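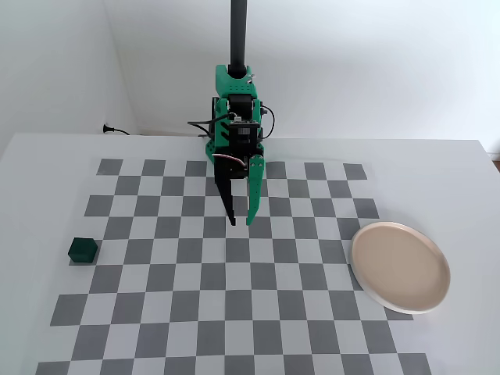

**Two of our own tie the knot at Hourani Orchard**

Those of you who have been reading this newsletter since the early days will remember Liette Boychuk as the person who answered the office phone, and then as the person who ran the spring supper, and more recently as the person who kept telling us all that she and Paul were "getting around to it." Well, they got around to it! Liette and Paul were married in September on the long lawn behind the Hourani barn, with the apple trees still full and the grass a little damp, and I don't think I have ever seen so many people take off their good shoes before the music started.

The two of them met eleven years ago on the ferry to Lanance, when both were trying to sit in the only seat out of the wind. Paul gave it up (he says gladly, Liette says after some thought) and then stood next to her the whole way over with his collar turned up, talking about bread. She took his number and lost it. They didn't see each other again until the next summer, when he walked into the Fernora bakery on his first morning of work and she was third in line for a seeded loaf.

He proposed last winter at home, on a night when the power was out and dinner was crackers and the good cheese. There had been a bigger plan involving a cabin and a snowshoe trail, but the road was closed, and he'd been carrying the ring in his coat for nine days and was worn out from checking the pocket. Liette said yes before he finished asking and then made him finish anyway.

They knew from the start that they wanted a wedding they could mostly make themselves. The guest list came to 200, which was more than either mother had in mind and fewer than Paul's uncles had hoped for. Liette folded 600 paper cranes for the barn rafters, beginning in February at the kitchen table, and her sister strung them on fishing line the week before. Paul baked the cake, four tiers of walnut and honey with a plain white icing – he wouldn't hear of anyone else doing it – and drove it over himself at a speed that gathered quite a line of cars behind him.

Liette wore her grandmother's dress, taken in at the waist and let down at the hem, with new buttons at the back to replace the ones that had gone missing over the years. She carried dahlias and a bit of rosemary from the Flivunska garden plots, where she has had the corner bed for as long as I've known her. Her father walked her down as far as the last row of chairs, and then her mother took the other arm, and the three of them went the rest of the way very slowly because all of them were crying.

The vows were short. Paul promised to keep the car in gas and to stop reading the ends of her mystery novels out loud. Liette promised to learn to like rye. Then there was supper at the long tables, a fiddle band, a toast from Paul's brother that went on past the candles being lit, and dancing until the neighbors' dog came over to see about the noise.

They are off to the coast for two weeks in the spring, when the bakery can spare him. Until then they're at home, writing thank-you cards, and Liette asks me to say that whoever left a blue cardigan on the back of a chair can pick it up from her porch any evening after six.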